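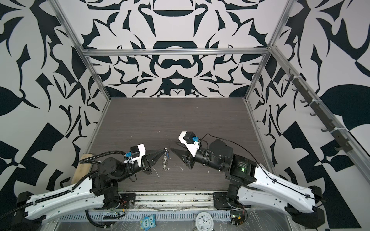

My job is buying robots. Yes, really! I'm Dexter Holloway, and when the people at Stestora want a new machine, I'm the one who has to work out what it will cost. You might think the arms are the whole bill (two of them, white with rows of little holes, facing each other over the table), but there's always more to pay for. Each arm needs a plate to stand on. Each one has its own little camera at the wrist, and then there are the cables. Even the rail down the side with the hooks goes on my list.

So how do I start? With a pot of money called a budget. It's a bit like pocket money, only you have to say what you'll spend it on before you get it. This year our pot for small parts is £1344. A firm called Javgate wanted £293 for a box of spare motor parts, and Drukmont wanted over £100 more for the same sort of box. Easy choice, you'd think! But Drukmont could send theirs straight away, and Javgate's wouldn't come until February. Hmm. I went with Javgate and we're waiting.

Fingers are my favourite thing to buy.
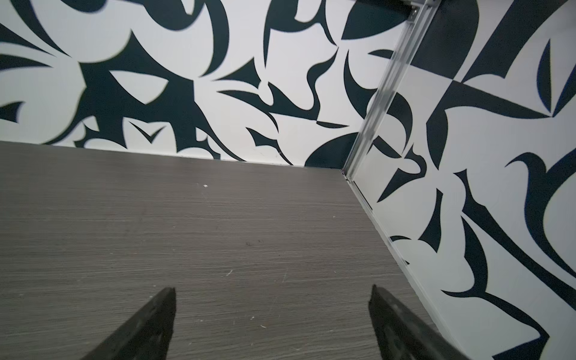

Gripper fingers, wide open, from the wrist camera's side.

Pointed ones are good for picking up small things. If you wanted to lift a football you'd want a different shape, and that's another line on the list. I buy spares too, and keep them in a drawer marked Yazzie, after the shop they come from.

Now you try. Pick a job for a robot at your house, then write down every single thing you'd need to buy. My first list had 13 things on it and I still forgot the plugs.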